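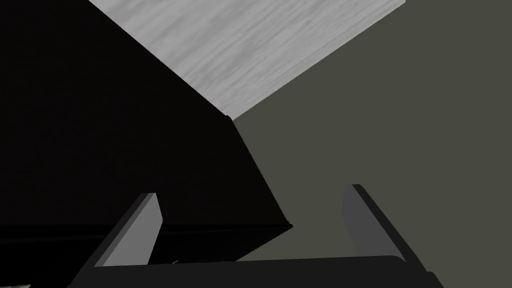
*Pale grey wood grain next to a flat olive-grey.*

## Vurlow wall desk, 1000 mm, grey grain finish

Price paid: £136, delivered to Drirkitbridge
Reviewed: Mar 26, 2024
In use since: August

The Vurlow is a fold-down desk for rooms too narrow for a fixed one. It comes as a top, a back plate, two hinged steel brackets and a bag of fixings. The top is 1000 mm wide and 400 mm deep. I bought it for the back bedroom, where the wall is painted a drab green and anything with an orange tint looks wrong against it. Grey grain was the only finish of the three that suited.

### Fitting

The instructions give hole centres for the back plate but don't say whether they are measured from the outer edge or from the bracket slot. They are measured from the slot. I found this out after drilling one hole, now filled. The supplied plugs are for masonry only. On a stud wall you will need your own screws, and the stud spacing will have to be 400 mm or you will be adding a batten. Mine wasn't, so I did. Allow an afternoon.

The brackets are handed and stamped L and R on the inner face, where the mark is hidden once they are bolted up. Check before tightening.

### In use

Flex at the front edge is small. With a laptop, a lamp and both forearms resting on it the top stays put, and typing doesn't shake the screen. Leaning hard on one corner produces a creak from the bracket on that side. A drop of oil on the pivot cured it for a month or so.

The release catch is the weak part. It needs both hands, one on each bracket, and the levers have to move together. If one goes early, the top drops on that side and jams. Anitha Mathew, who has the same desk in Wodatlow, has tied a cord between the two levers and pulls it from the middle. I have copied this and recommend it.

Folded, it stands a little proud of the skirting – enough to catch a hoover hose.

### Finish

The grain is printed and slightly textured. It hides dust well and pencil marks badly. Tea left overnight came off with a damp cloth. The edging strip is glued, and one end had lifted by Christmas. I pressed it back with contact adhesive and it has held.

### Against the Rafferty

Villads Ladefoged lent me his Rafferty for a fortnight for comparison. It has a single catch, works with one hand and closes flatter. It also has a deeper top, which I didn't have room for, and the front edge bounces noticeably when you write. For a keyboard I would take the Vurlow. For occasional paperwork, the Rafferty is less trouble to put away.

### Verdict

Good top, adequate brackets, poor catch. Three out of five – four if you fit the cord.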